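How Levels and Trials Work in an Online Pet Game

A guide for players aged 9 to 12
Written by Anjani Setiawan. Checked by Suryani Yusof.

In some online games you own an imaginary animal. You draw it, or someone draws it for you, and you send the drawing in to the people who run the game. The animal then has a page of its own. Over time it can earn a higher level, which is also called a rank.

This guide explains how ranks are worked out. It uses the rules of Billby, a pet game in which the animals are long-eared river creatures called reltbies. One animal is a Reltby, with a capital letter, only when the word is used as a title. Other games use different names and numbers, but the parts are much the same.

What a rank is

A rank is a label that shows how much an animal has done in the game. Billby has four ranks. From lowest to highest they are Pup, Wader, Guide and Reltby.

Every animal starts as a Pup. It moves up one rank at a time. No rank can be skipped, even if the animal has enough points for a higher one.

What points are

Points are the numbers the game uses to measure activity. An animal earns points when its owner draws a picture or writes a story in which the animal takes part. The owner sends the work in, and a person called a marker reads or looks at it and adds up the points.

A marker uses a list. A plain pencil sketch is worth fewer points than a coloured drawing. A background adds points. A second animal in the same picture adds points too, and these are shared between both owners if the owners are different people. Stories are marked by length, and the title does not count toward the length.

The totals needed for each rank are:

Wader: 74 points
Guide: 398 points
Reltby: 1018 points

These are running totals. Points are never spent when the animal moves up. An animal that becomes a Wader with 74 points still has 74 points the next day.

Suppose your animal has 373 points. You want to know how many more it needs to become a Guide. Take 373 from 398. The answer is 25.

What a trial is

Points alone are not enough. Between one rank and the next there is a trial. A trial is a special task with a set subject, and the owner must finish it before the new rank is given.

The three trials in Billby are the Crossing (Pup to Wader), the Long Night (Wader to Guide) and the Stamstead Climb (Guide to Reltby). Stamstead is the name of the mountain at the north end of the game map.

Each trial has a prompt. A prompt is a short piece of text that tells you what must happen in your drawing or story. The prompt for the Crossing says that the animal must reach the far bank of a river without help. It does not say how. The animal might swim, wait for the water to drop, or find a fallen tree. The owner decides.

The Stamstead Climb has two prompts, and both must be answered. The first is about leaving the group. The second is about the summit. They may be sent in together or one at a time.

How a trial is marked

A trial is not marked with points from the list. It is given one of two results, pass or return. Pass means the animal moves up. Return means something is missing, and the marker writes a note that says what it is. The owner can fix the work and send it again as many times as needed.

The usual reasons for a return are:

The animal's markings do not match its page.
The prompt has been only partly answered.
The story is shorter than the minimum length.
The drawing has been used before for something else.

Being good at drawing is not one of the things checked. Markers look at whether the task is complete.

Finding something to draw

Backgrounds and props are easier to draw when you have looked closely at real objects. Plates, bowls, mugs and tabletops are useful for practising curves and straight edges. Draw the large shape first, then the rim, then any handle.

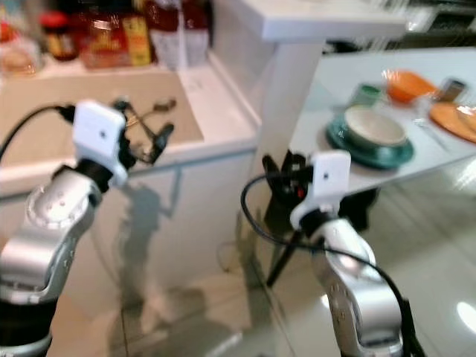
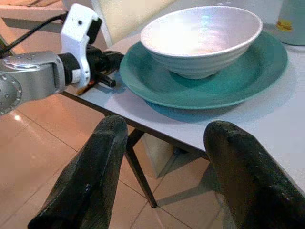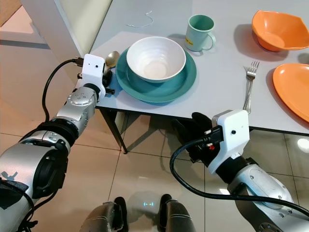 Words used in this guide

Background: the part of a drawing behind the animal.
Marker: a person who checks work and adds up points.
Minimum: the smallest amount allowed.
Prompt: the text that sets the subject of a trial.
Rank: the level an animal has reached.
Running total: a number that keeps growing as more is added to it.
Trial: a task that must be finished before a new rank is given.

Questions players send in

Can two animals do the same trial together? Yes for the Long Night. No for the Crossing and the Stamstead Climb, where the animal has to be alone.

Does an animal lose its rank if it is given to a new owner? No. The rank and the points stay on the animal's page. A trial that was started but not sent in has to be started again by the new owner.

Can I write my story by hand? Yes – take a clear photo of each page and number the pages in the top corner. A parent or carer can send them from their own account.

What if I think the points were added up wrongly? Reply to the marker's note and say which part you want checked. A second marker goes through the list again, and the second total is the one that is kept.

Rules last updated Jun 17, 2022.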